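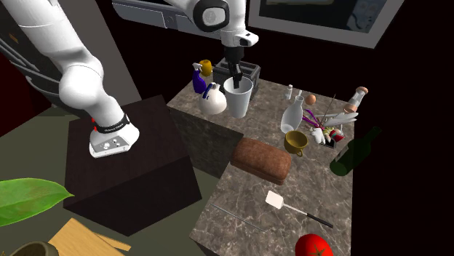
Dark brown wood cabinet and marble-patterned countertop

Torari Wood Oil for Cabinets and Interior Furniture
Lernine Wood Care, Gakuvdale

Torari is an oil for cabinets, shelves, drawer fronts and other wooden furniture inside the house. It goes into the surface of the wood and leaves a thin, soft finish. You can still feel the grain with your hand after the treatment. The oil is applied with a cloth and it does not need a spray gun or a special room.

We make two versions. Torari 302 is clear and Torari 452 is dark brown. Both are made in our workshop in Gakuvdale, in small batches, and the batch code is printed on the bottom of each can.

Torari 302, Clear
For oak, ash, beech, maple and other light wood. It makes the color a little warmer, as all oils do. If you want the wood to stay as pale as it was after sanding, please order a sample first and try it on the back side of a door. Some customers expected no change of color at all and were surprised.

Torari 452, Dark Brown
For walnut, smoked oak and wood which was stained dark before. The pigment is fine and it settles on the bottom of the can during storage, so the can must be stirred well, also in the middle of the work. On light wood the 452 gives a medium brown with the first coat and a deeper brown with the second. It will not look the same on every kind of wood. Pine takes the color unevenly and we do not recommend 452 for it.

The two versions can be mixed with each other. If you mix, prepare enough for the whole piece of furniture, as it is difficult to repeat the same tone later.

Where to use it
Cabinet sides and doors, inside and outside. Drawer fronts. Bookshelves, benches, table legs, picture rails, stair handrails. It can be used on solid wood and on real wood veneer. On veneer please sand only by hand and only lightly.

Where not to use it
Torari is not for floors and not for outdoor furniture. It will not enter plastic film, melamine or a surface which is closed with lacquer. The old lacquer has to be removed completely, also in the corners and around the handles. For wooden countertops with a sink we offer a separate product, Tu, which has a harder surface against water. Tu can be used next to Torari 302 and the gloss is very similar.

How to apply
Take off the handles and, if possible, the doors. Wash the surface and let it dry overnight. Sand in the direction of the grain and remove the dust with a vacuum cleaner and then with a slightly damp cloth.

Stir the oil. Put a small quantity on a cotton cloth without loose threads and rub it into the wood, first across the grain and then along it. Work on one door or one panel at a time. After fifteen minutes wipe off all oil which is still standing on the surface. The wood should look satin and feel almost dry. Oil which is left on the surface becomes sticky and collects dust.

Wait until the next day before the second coat. Edges and end grain drink more oil than the flat surface, so they may need a third coat. Doors can be hung again when the surface does not feel cold or tacky. In a humid month this can take longer, please be patient with it.

Safety of cloths
Used cloths can become hot by themselves and start to burn. After work, spread them flat outside to dry, one by one, or put them in a metal container filled with water and with a lid. Do not throw them in the trash in a ball. Keep the windows open during the work and keep the can away from children.

Daily care
Wipe with a soft cloth and lukewarm water with a little mild soap. Do not use scouring powder, steam or cleaners with ammonia. Water drops near the handles should be wiped soon. When a cabinet front looks dry or gray, usually first around the handles, clean it and rub in a very thin coat of the same oil. You do not have to treat the whole kitchen again.

For a small scratch, sand only the place itself with fine paper, apply oil with a fingertip in a glove, wait and wipe.

Sizes
Sample bottle, 100 ml
Small can, 500 ml
Large can, 1 liter

The sample bottle is enough for a test on several kinds of wood or for a small box. For a normal set of lower cabinets, with two coats on the outside, most customers use one large can. Open-pored wood needs more.

Storage
Close the can firmly and keep it in a frost-free place. An opened can should be used within one year. If a skin has formed on the oil, cut it out carefully and pour the rest through a paint strainer. Do not stir the skin into the oil.

Questions we receive often

Can I use Torari on top of another brand of oil?
In most cases yes, if the old oil is fully dry and the surface is clean. With wax it is different. Wax must be removed first.

Does it smell?
There is a smell of linseed oil for some days, and inside closed cabinets for some weeks. Leave the doors open when you can.

Can I paint over it later?
This is possible only after deep sanding, and we cannot promise that the paint will hold.

My second can looks darker than the first one. Why?
Please check that the first can was stirred down to the bottom. If the difference is still there, send us both batch codes.

Ordering and advice
Orders received before 3 p.m. leave the workshop the same working day. In May we close for one week for cleaning of the mixing room, and orders are sent after it.

For advice about your wood, write to Sze-wing Choi at the Lernine product desk. Please tell her the kind of wood, the old finish if you know it, and which tone you would like to reach. Unopened cans can be returned. Sample bottles and mixed tones cannot.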